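Werwood Marker Blocks
Data card and README

Werwood is a small collection about marker blocks – the chunky plastic cubes with a printed symbol on each labeled face – and the tabletops they end up on. I started it because I love these things! They're cheap, they're cheerful, and once you have a few of them on a table you start noticing how much the surface under them changes the way they look.

What's in it
450 color photos, split into 15 folders by tabletop. Wood gets the most folders by far (pale, honey, dark, painted), and then there are the odd ones, like a slate serving board and a cork mat that I'm unreasonably fond of. Each folder has a notes.txt with the room, the kind of light and anything that bugged me at the time.

What's written down for each photo
block: short name of the block
surface: name of the tabletop
light: window, lamp or both
symbols: which printed faces can be read
remarks: free text, often empty, sometimes rambling

The Grerkisley folders
These are the pale wood ones, and they're my favorites. White plastic on light wood is a tricky pairing, with the black printing doing most of the work. Over 100 of the photos live here.
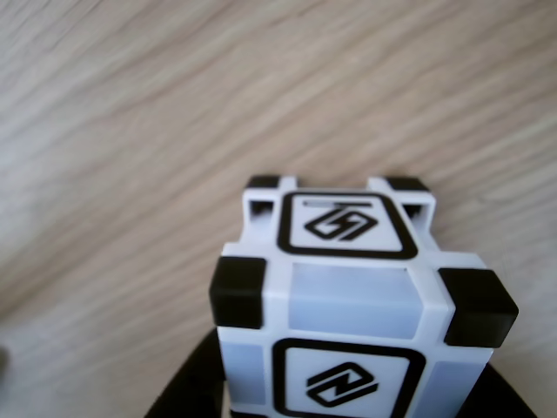
Do I need to label both symbols when two faces of a block are showing?
Label each one you can read, top face first, then the front. If a symbol is hard to make out, put "unsure" in the symbols field and move on.

Known gaps
Glass tables are missing. The lamp-only photos run a bit yellow, and I've left them that way. Folder names changed in November, so older lists may still say Hordiienko where the current one says Hikix.

Fixes and additions
Please send them! New tabletops are especially welcome – marble would make my week. Keep remarks under 200 characters so the list stays readable.

Maintained by Larysa Zakharchenko
Last updated February 12, 2024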